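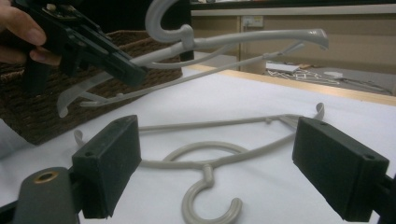
A reader wrote in after my last column to say that if I wanted a salad so badly I could make one at home for a quarter of the price, and that a grown adult who pays thirteen dollars for lettuce deserves whatever is in the box. I have been chewing on that for a couple of weeks now, along with a fair amount of lettuce, and I think the reader is about half right, so let me try to give the other half its due.

I eat lunch out more than I should. There are 6 places within walking distance of my desk in Flunstead that will sell you something green at noon, and I have stood in line at every one of them, usually behind a person who wants the dressing on the side and then changes their mind. I like these places. I like the noise and the big steel bowls and the way the person behind the counter at Navaratnam tosses everything with two spoons and doesn't look down once. If you told me I could never again eat a lunch somebody else had chopped, I'd be sad about it for a good long while.

What bothers me is the way we've started to talk about it. Somewhere along the line the salad stopped being lunch and turned into a kind of report card. Hultora, which I otherwise have a soft spot for (their lentils are lovely, and they don't drown them), prints the calories on the lid in numbers you could read from across the street. The one I get says 400. I never asked. I've tried turning the lid over, and there's a slogan on the other side about becoming my best self, and at that point I just want a spoon.

My grandmother ate a salad every night of her life and I don't believe she ever thought of it as virtuous. It was whatever was coming up in the yard, with oil and vinegar and too much salt, in a chipped yellow bowl, and it came after the meal because that was when she had a minute to sit down. She also ate pie. The two things lived side by side at her table without any quarrel, and if you had told her the salad was there to make up for the pie she would have looked at you as though you'd tracked in mud.

Now, about the juice. I know people who swear by it, and I'm fond of several of them. But when I stopped into Stiltano in June, meaning only to get out of the heat, I was offered a beet and ginger drink and told it would "reset" me. Reset me to what? I had slept well, I'd had my eggs, I was in a perfectly decent mood. The drink was good – sweet, earthy, very cold – and I'd have enjoyed it more if it had been sold to me as a drink. I paid for it and I walked back to work the same person, a little pinker around the mouth.

So to my reader, and to the places on my block, I'd say roughly the same thing. Food that is good for you is allowed to be simply good. Put an anchovy in it! Put in some bread fried in butter, or a potato, or the crispy bits from the bottom of the chicken pan. A salad with a bit of fat and salt on it is one a person will order again next week of their own free will, and I suspect that does more for them than a month of dry kale eaten with gritted teeth. I'm no doctor and I won't pretend to have studies to wave around. I'm going by the trash can in our break room, which by two in the afternoon is generally full of kale.

As for making it at home, yes, of course, and I do, on the days I've had the sense to wash the greens the night before. But some 50 of us pile out of my building at noon, tired and hungry, most of us with half an hour, and a good many don't have a kitchen they are eager to go back to in the evening. For those folks the counter down the street is the vegetable they're going to get that day. I would like it to be a nice one. I'd like it handed over with a fork and a napkin and maybe a "there you go," and no word at all about who I might become once I've finished it.

Navaratnam, by the way, has started doing a warm cabbage thing with mustard and caraway. It comes in a plain box with nothing written on the lid. Get there before noon if you can, and ask for the heel of the bread.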